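Physics of Light, handout 3
Tutor: Heloísa Frota

Welcome back! Last time we met Snell's law, and this week we get to the part I love most: what happens to the light that doesn't go through. The rule fits on one line. Angle in equals angle out, both measured from the normal. Please draw the normal first, every time!

Try problem 5 from the Tatar sheet before the tutorial. A ray meets a mirror at 54 degrees to the normal; turn the mirror by 3 degrees and work out both possible new directions.

Mirrors get all the attention, but any smooth surface sends back some light, and the share grows as you look along it at a lower angle (try it with a book cover, it's lovely). A glossy green floor is still plainly green, yet it also shows the lights overhead as soft white patches. Sketch the rays for one patch and bring it with you.

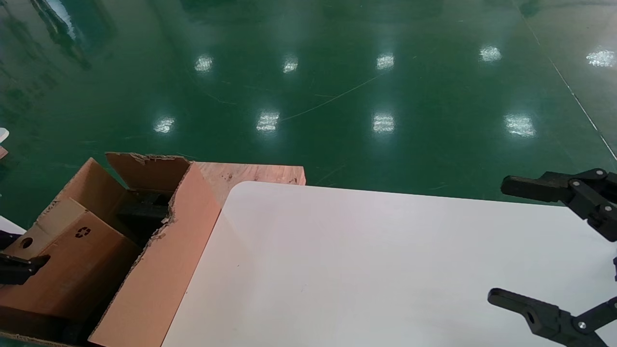
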